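Festhorpe Civil Shelter Inspection - Checklist and Comments
Shelter: Tarkell Street, lower level
Inspected: Jun 6, 2023
Previous visit: February
Rated capacity: 100 people
Overall result: Fit for use, with four items to put right

Thank you to everyone on Tarkell Street who moved bicycles, paint cans and one very heavy piano so we could get to the walls. We know the shelter is also your storage room the rest of the year, and we know that after a long run of quiet nights it gets harder to keep it clear. The sirens in the region haven't stopped for good, though, and a room that takes an hour to empty won't help when people have a few minutes to get down the stairs. Please read the comments as well as the marks, as some of the marks look harsher than we mean them to.

1. Entrance and stairs

1.1 Route from street signed and readable at night - OK
1.2 Stairs clear, handrail firm on both sides - FIX
1.3 Outer door opens from inside without a key - OK
1.4 Door can be closed by one person - OK

Comment: The left handrail has come away from the wall at the third bracket. It will hold a hand but not a person who slips, and on the stairs in the dark somebody will slip. Two longer anchors should do it. The new arrow by the bakery is a real improvement, and we were pleased to see it has been repeated at child height.

2. Second exit

2.1 Emergency hatch opens fully - FIX
2.2 Ladder fixed, rungs sound - OK
2.3 Ground above hatch kept clear - FIX

Comment: This is the one we would ask you to do first. The hatch opened a hand's width and then met a planter. We do understand that the planter is pretty and that the courtyard had nothing green in it after the blast repairs, but if the stairs are blocked by rubble this hatch is the only way out for everyone below. Move it to the wall by the mailboxes, please, and paint the hatch outline again while you are at it. The hinges were greased and moved nicely as far as they could go.

3. Air, light and power

3.1 Both vents open and screened - OK
3.2 Hand-cranked fan working - OK
3.3 Battery lamps charged - OK
3.4 Generator stored outside the shelter, fuel separate - OK

Comment: Nothing to fix in this section, and that was not the case in February. The fan is stiff for the first few turns and then runs well. Please keep the generator where it is now, however cold or wet the night. Running one indoors or in the stairwell, even for a phone charge, can fill the room with fumes before anyone feels unwell.
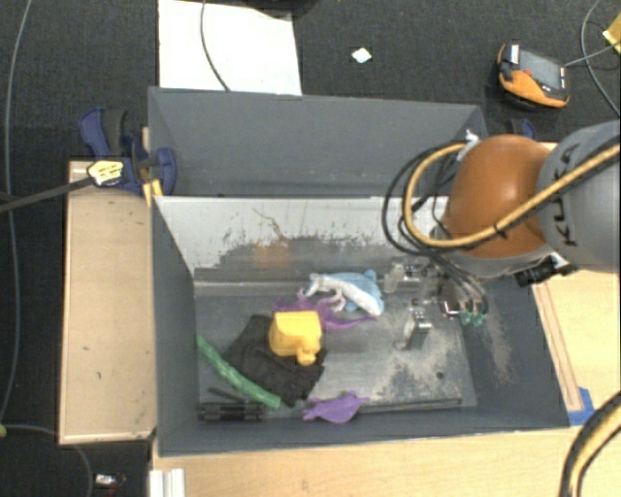

KUKA arm over a gray bin

4. Water, food and sanitation

4.1 Drinking water, sealed and dated - FIX
4.2 Dry food in closed containers - OK
4.3 Two toilets with screens, bags and lime - OK
4.4 Hand cleaner and paper - OK

Comment: The target for this shelter is 500 liters and we counted 91 bottles of five liters each, so you are not far short. Nine more bottles and the line is closed. The Honura depot hands out full ones on request and will fill your empties too, if they are clean and still have their caps. A few of the older bottles had the date rubbed off - use those for washing and flushing and write the new dates on tape.

The toilet corner is much better with the second curtain. Families told us last winter that older children would hold on all night for want of a bit of privacy, so this matters more than it sounds.

5. First aid and information

5.1 Kit sealed, tourniquets and dressings in date - OK
5.2 Stretcher reachable without moving furniture - OK
5.3 Radio with spare batteries - OK
5.4 Unexploded ordnance poster displayed - OK
5.5 List of residents needing help on the stairs - OK

Comment: Good work on the list, and thank you for keeping it in the sealed envelope. Do look it over whenever someone moves in or comes home from the hospital. The Kemppainen stretcher straps were tangled, so we untangled them and hung the whole thing strap side out.

A word on the poster, as we were asked about it twice on the day. Children are still finding metal pieces along the rail line behind the building. The rule is the same for a small piece as for a large one: don't touch it, go back the way you came, tell an adult, and the adult calls the emergency number.

To put right before the next visit

Hatch: move planter, repaint outline
Handrail: refix third bracket, left side
Water: nine more bottles, dates renewed

The hatch and the ground above it count as two items on our form, and one move of the planter settles both. Leave a note in the shelter logbook when each job is done and we will sign it off when we come by.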